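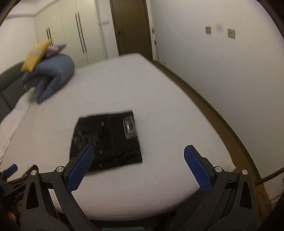
A black garment, folded square on a fitted sheet.

The Square Fold and Its Salesmen

Sandro Morelli folds a shirt in four moves and takes 30 seconds over it, talking the whole time. He has been teaching people to do this since June, in a rented room above a shoe repair shop, and he charges for it. The course is called Kedisura. It runs two evenings, and at the end you go home with a stack of squares and a cardboard template you could have cut from a cereal box.

I signed up because I've been folding laundry for most of my life and had never once thought I was doing it wrong. Morelli thinks I was. He thinks nearly everyone is. The sleeves go in too late, he says, and we fold in half when we should be folding in thirds, and we do the whole business on our laps in front of the television. A shirt needs a flat surface bigger than itself. He recommends a bed, made up with a fitted sheet and nothing else on it.

On this point I have to give him credit. I'd always folded on the kitchen counter, where half the shirt hangs over the side and drags the rest along with it. On a bed the fabric stays put. A white sheet also shows up every bit of lint that has come off a black shirt, so you get to be annoyed about that as well.

The trouble starts with anything that isn't a T-shirt. Morelli's demonstration pile is all cotton tees in medium. Bring him something with snaps or buttons down the front and the thirds stop working, because the hard bits stack up on one side and the square leans. I brought a black shirt of that kind on the second evening. His advice was to keep the fasteners in one straight row facing up and fold everything else behind them. It came out fairly square. It also came out about twice as thick as the tees next to it, and it wouldn't stand in the drawer.

Standing in the drawer is the big promise, of course. File your clothes upright, the theory goes, and you'll see everything you own at a glance. I tried it for five weeks. By the second week the squares at the front had slumped, and by the fourth I was pulling out the same three shirts I always wear and shoving the others back with my forearm.

There is money in all this. Pakbridge sells a folding board with hinged panels. Vass makes fabric drawer dividers, sold by the set in a gray I can only call damp. Amholm will mail you a box of bins sized to hold shirts folded by the Amholm method, which differs from the Kedisura method by one tuck. Buy the bins and you are more or less committed to the tuck.

I asked Rosario Testa what she made of the boards. She ran the laundry floor of a hotel for years and now does alterations from her dining room. She had used one at work, for uniforms, and thought it was fine for uniforms.

"They were all the same shirt," she said. "At home I have a husband and two boys and nothing is the same shirt."

Testa folds in half, then in half again, and stacks the result flat on a shelf. Prints go face up so the boys can find the one they want without digging. Anything with a stiff patch gets folded around the patch, never across it, since a crease there is hard to press out. She learned this from her mother and has never timed it.

Morelli, when I passed this along, said that stacking flat means the shirt at the bottom never gets worn. Testa said the shirt at the bottom is there for a reason.

I still fold on the bed. The template went into the recycling, and the shirt with the row of fasteners is on a hanger.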